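Flinutach Hand-Held Gripper – Set-Up and Care
Section 6: Finger Pads

Check the pads before each session and after every 200 grasps. Dust and stray fibers build up on the textured faces and change how the fingers hold smooth items such as bowls and cups.

Caution: Keep your own fingers out of the gap while the trigger is connected. Unplug the trigger cable before you touch the pads.

6.1 Prepare the work surface

1. Lay a white foam board on the table. Dark crumbs and fibers show up well against it.
2. Set the test bowl on its round base at the far side of the board, out of reach of the fingers.
3. Hold the gripper low over the board and let the fingers open all the way.

6.2 Inspect the pads

1. Look at the two pads from above. They should stand upright and face each other across the gap, angled slightly inward.
2. Check the lower corners for loose fibers. Trim them with small scissors – do not pull.
3. Make sure the small round hole in the raised lip of each pad is clear.
4. Wipe the teal cylinders behind the pads with a dry cloth. Do not oil them.

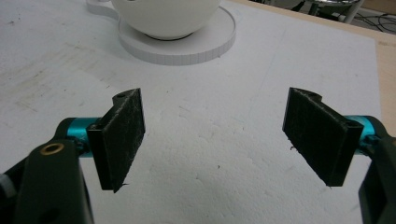
6.3 Clean the pads

1. Brush each face with the soft brush from the Kedholm kit, working from the lip down.
2. Lift what is left with tape. Do not use water or solvent.
3. Open and close the fingers 10 times, then look at the board again. If new debris has dropped, repeat step 1.

Note: Replace pads in pairs, using part 276. A new pad next to a worn one will make the bowl turn as it is lifted.

6.4 Test grip

Move the bowl to the middle of the board and lift it by the rim. If it slips, go back to 6.2 – if it slips again, fit new pads and write the change in the tool log.

Section revised 8/1/20, M. Shboul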